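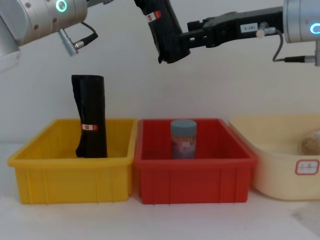 Stirnov : moi je roule tout, torchons, tee-shirts, chiffons, et debout dans le bac. À plat on finit toujours par tirer celui du dessous et la pile s'écroule.

Justhorpe a écrit :
Ben moi j'ai essayé le roulé debout, résultat : au bout de 2 jours ça se déroule et c'est pire qu'avant ! Je suis revenue au pliage classique. Et puis un rouleau qui dépasse du bord, j'ai du mal, j'aime quand tout est au même niveau.

Orkix a écrit :
Faut serrer plus fort au départ, c'est tout. Par contre d'accord pour la hauteur, ça m'énerve aussi. Mais trois bacs côte à côte, un par couleur, franchement ça change la vie (le jaune pour les chiffons chez moi, le rouge pour la cuisine).

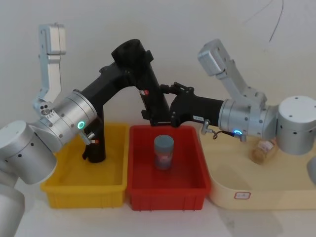 Posté par Jovita Sandoval, en novembre, 18 h 48
Membre, 132 messages

Coucou ! Chez moi c'est jaune, rouge et crème, et je m'y tiens depuis la rentrée. J'ai bien une centaine de chiffons, alors les plier au carré, non merci. Je plie en deux dans la longueur, je roule, je rentre le coin. @Justhorpe essaie avec le coin rentré, ça tient mieux !

Justhorpe a écrit :
Mouais. Je retente ce soir avec les torchons, mais les tee-shirts restent à plat.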